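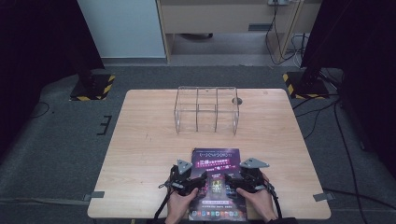 Search this site Go

Sorting out flyers and leaflets with a divided acrylic box

I used to keep every flyer that came my way in one big heap by the kettle, takeaway menus and phone offers and all, and then wonder why I could never find the one I wanted (usually while hungry!). A clear box with dividers fixed that for me. Mine came from a little shop in Traltwood and I love that you can see what's in it from any side.

First, clear yourself a decent bit of table. Put the box towards the back so you've got the whole front to work on, then lay one flyer down flat in front of you and smooth it out from the middle. Glossy ones slide about terribly, so keep a hand on it.

Check the date next. Anything that's run out goes straight in the recycling, no second thoughts. I had a Donance voucher that expired in February and I'd moved house with it.

Fold what's left in half, short edge to short edge, with the heading on the outside, and drop it in upright. I do food in one section, shops in the next and "might go to this" in the last.

When you've finished, give the table a wipe with a soft cloth, going along the grain.

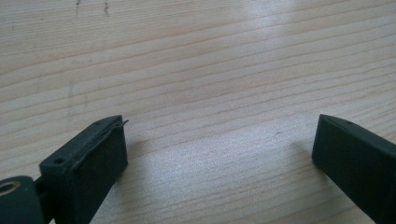 Pale wood, fine grain, and a few little marks near the top left.

I go through my box every 2 months or so, and it takes me less time than a cup of tea.

Contact | © Gukotside | Back to top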